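Jadetti Sets Aside Funds for Two-Arm Work Cells at Its Pletavent Shop

PLETAVENT, May

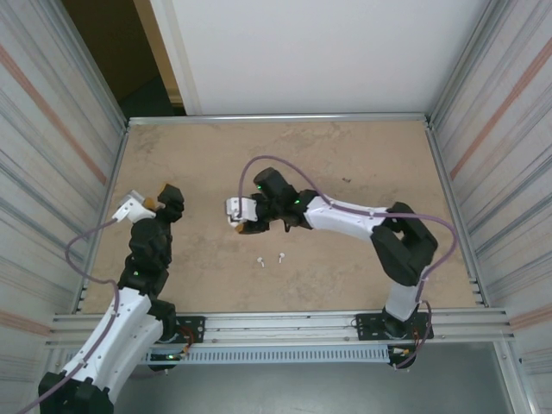 Fakhoury was asked what took the longest, and the answer was the budget, which went through 39 drafts before everybody could live with it.

We at Jadetti are so pleased to share that the plan is now approved, and that it covers 2 work cells, each with a pair of arms, along with spare grippers, cables and a good stretch of training time for the folks who will run them (they've been wonderfully patient!). Orders go out through Rultatport this month. Suppliers wishing to quote on spare parts may write to our purchasing desk.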